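Would You Let a Robot Clean Your Toilet?

2026-08-16
By Zamfira Sârbu
Reading time: 4 minutes

Ask a grown-up which job in the house they would most like to give away. They will pretend to think it over. Then they will say the toilet.

That is why, one hot afternoon in July, I stood in a queue of 25 people at the Rotano open day, waiting to look into a bathroom. I have queued for bathrooms before, but never to watch someone else use the brush.

Rotano is a workshop where people build and teach robots. Once a year they open the doors and let everyone wander about asking awkward questions. There was a robot called Mumon that folded towels (slowly, and with great seriousness), and there was squash in paper cups. But the longest queue was for the bathroom, where a humanoid robot was going to do some cleaning.

"Humanoid" means shaped like a human. So it has two arms, two legs and something on top where a head should go. Why bother with that shape? Think about your own bathroom. The brush was made for a hand. The room was made for somebody who can stand on two feet and bend over. A robot built like a person can, with luck, use all the things that people use already.

It can also wear shoes, which pleased the smaller visitors more than anything else that day.
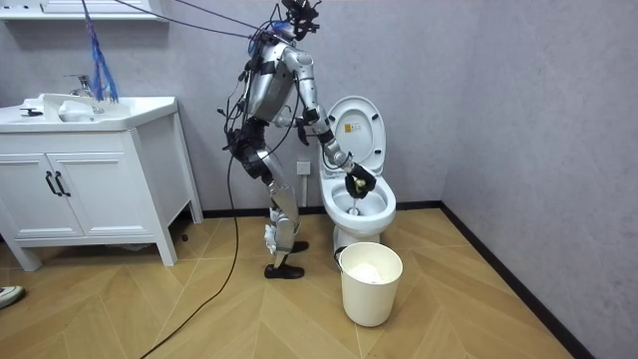
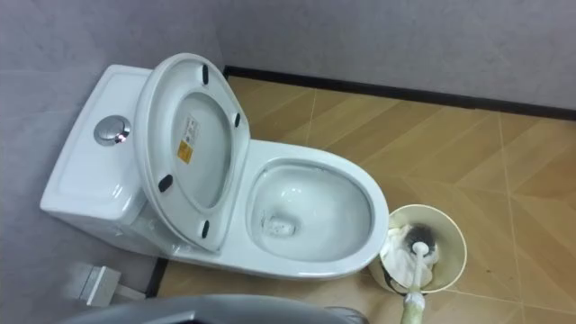 Now, you clean a toilet without thinking very hard. (If you don't clean it at all, have a word with yourself.) For a robot, the same job is a long string of puzzles. Where is the brush? Which end do I hold? How far away is the bowl, and how do I reach it without toppling over?

Toppling is the big one. Try this: stand up straight, then bend forward and stretch one arm out in front of you. Did you feel your bottom move backwards? You did that to stay balanced, and you didn't have to ask it. A robot has to work it out, over and over again, the whole time it is leaning.

Next comes pushing. Press too softly and the brush only tickles the dirt. Press too hard and something cracks, and toilets are not cheap. You can feel through your hand how hard you are pushing. Engineers have to find a way to give a robot that sort of feeling, or teach it to manage without.

Then there is the shine. Robots often use cameras to see, and cameras can be muddled by anything white and glossy. A bright spot of light can look like an edge, or a smudge, or nothing at all. A toilet is white and glossy nearly all over. You might think somebody had designed it to annoy robots.

The people at Rotano told us that practice is the only cure. They had done 303 practice runs before the open day, and they want to reach 600 before they try a different bathroom. A different bathroom has a different toilet in a different place, so some of the puzzles start again.

I asked whether it would do mine. They were very polite about it.

COMMENTS

Manole: I am 10 and I cleaned our toilet after reading this to see if it was hard. It was not hard but it was horrible. Does the robot get pocket money?

Trulteline: My daughter tried the leaning test in the kitchen and fell into the dog. Both are fine. Will Mumon be folding towels again next year?

Zamfira Sârbu: Manole, no pocket money that I know of, so please don't tell it that you get some. Trulteline, I hope so, it was only on its second towel when I left.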